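Ticket 1174
Betreff: Etikettendrucker druckt nach Umzug ins neue Netz nur jedes zweite Etikett
Standort: Zeltwood, Versand
Software: Stukis Lager, Druckdienst Medina
Priorität: mittel
Status: gelöst, Beobachtung läuft

Meldung
Seit der Umstellung auf das neue Netz im Januar kommt beim Sammeldruck nur jedes zweite Versandetikett an. Einzeldruck funktioniert. In Stukis stehen alle Aufträge auf "gedruckt", eine Fehlermeldung erscheint nicht. Neustart von Drucker und Arbeitsplatz ohne Wirkung.

Rückfrage Support
Bitte Größe des Sammelauftrags angeben und das Protokoll des Druckdienstes anhängen. Wurde die Etikettenrolle gewechselt?

Antwort Standort
Testlauf mit 700 Etiketten, Vorlage "Paket schmal". Rolle ist dieselbe Sorte wie vorher, Sensor wurde neu kalibriert. Protokoll hängt an.

Analyse
Im Protokoll steht bei jedem zweiten Auftrag der Code 401, danach verwirft Medina den Auftrag ohne Wiederholung. Die Anmeldung am Druckdienst wird also abgelehnt. Der Drucker selbst ist in Ordnung, die Testseite über USB ist vollständig.

Im alten Netz lief nur eine Instanz des Druckdienstes, im neuen sind es zwei, auf die abwechselnd verteilt wird. Auf der zweiten Instanz war noch das alte Dienstkennwort hinterlegt. Das erklärt das Muster.

Maßnahmen
09:20 Zweite Instanz aus der Verteilung genommen, Sammeldruck vollständig.
09:45 Kennwort auf der zweiten Instanz neu gesetzt, Dienst neu gestartet.
10:05 Zweite Instanz wieder aufgenommen. Testlauf mit 400 Etiketten, alle gedruckt, kein 401 im Protokoll.
10:30 Wiederholung bei abgelehnter Anmeldung auf drei Versuche gestellt. Danach geht der Auftrag in Stukis auf "Fehler" und nicht mehr auf "gedruckt".

Anhang: Protokoll vorher, Protokoll nachher, Foto

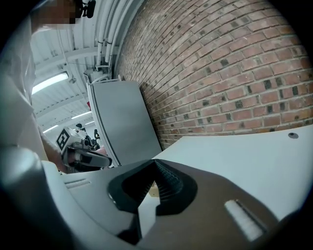 Nanlow: Bei uns tritt das Gleiche auf, allerdings nur bei Retourenscheinen. Auf beiden Instanzen ist das Kennwort aktuell. Kann es noch an etwas anderem liegen?

Antwort Support
Bitte die Uhrzeit auf beiden Servern vergleichen. Bei zu großer Abweichung lehnt Medina die Anmeldung ebenfalls mit 401 ab. Retourenscheine laufen über eine eigene Warteschlange, deren Zugangsdaten getrennt gespeichert sind. Diese unter Einstellungen, Druckdienst, Warteschlangen prüfen. Falls beides stimmt, bitte ein eigenes Ticket mit Protokoll eröffnen und auf 1174 verweisen.

Offen
Alte Dienstkonten aus dem bisherigen Netz sperren, sobald Zeltwood die Freigabe erteilt.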